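Speaker notes – Keypads, lights and labels: getting the front of the machine right
Galtano user group, afternoon session

Start at 2 p.m. even if people are still getting coffee. Lights down for the first slide, back up for the discussion.

Opening. Ask who has a machine at work with a number pad on it. Most hands will go up. Then ask who has ever stood there pressing keys and wondered whether it was listening. Let them talk for a minute.

My background, short version. I looked after shared equipment at the Wikotville site and then at Fuentealba. Over one winter we kept a log of every call to the help desk that had to do with a front panel. It came to 189 calls. Very few were faults. People had entered a number and couldn't tell if it had been taken, or they had missed a light that was on the whole time.

Slide 2. Leave this up while I talk about layout.

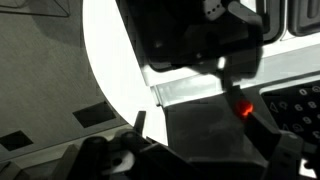
Black keypad to the right, small red-orange light near the centre.

Points to make:
The characters on the keys are small and white. Fine up close, harder from a step back.
Look at how the pale ledge and the bright white area compete with the light. Your eye goes to the brightest thing first, and a small indicator has to work against that.
Triangle symbols sit beside the numbers. Ask the room what they'd expect a triangle to do. At Fuentealba we got 5 different answers from one lunch table.

Don't get dragged into which brand is better. If someone asks, say we can talk at the break.

Next part is the labelling trial. We put plain printed cards beside the machines at Wikotville, one card per machine, large type, no symbols. Laminating 100 cards took most of a morning and I would not laminate them again – the glare was worse than the dirt. Matte card in a clip held up well enough and was easy to replace.

The wording took longer than the printing. "Enter your number, then wait for the light" went through several versions. People skipped anything after the comma, so it ended up as two lines.

Slide 3. Closer on the lights.
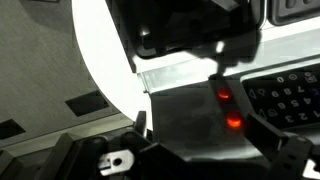 Page last changed: August, Galtano session notes, version 5

Two red lights on the narrow black strip, one over the other. Give people time to look before saying anything. Then ask what each one means. If nobody offers, ask what they'd do if only the lower one was lit.

The lower light is a bit bigger and brighter. Two reds close together are hard to describe over the phone – "the red one" doesn't help the person on the help desk. Our advice at Grivent was to number the lights on the card, top to bottom, and use those numbers on every call.

The number keys are the part people get on with best. It's the round arrow-like icons and the triangles that need a word beside them.

Handout goes around now. It has the card template on one side and the call log sheet on the other. Remind them to change the phone number before printing.

Questions. Likely ones: cost of the cards (small, it was mostly my time), cleaning (dry cloth, card out of the clip first), and other languages. Grivent had cards in English and French, and the French ones needed a wider clip.

Finish by 3 so the next speaker can set up. Collect the spare handouts from the back table.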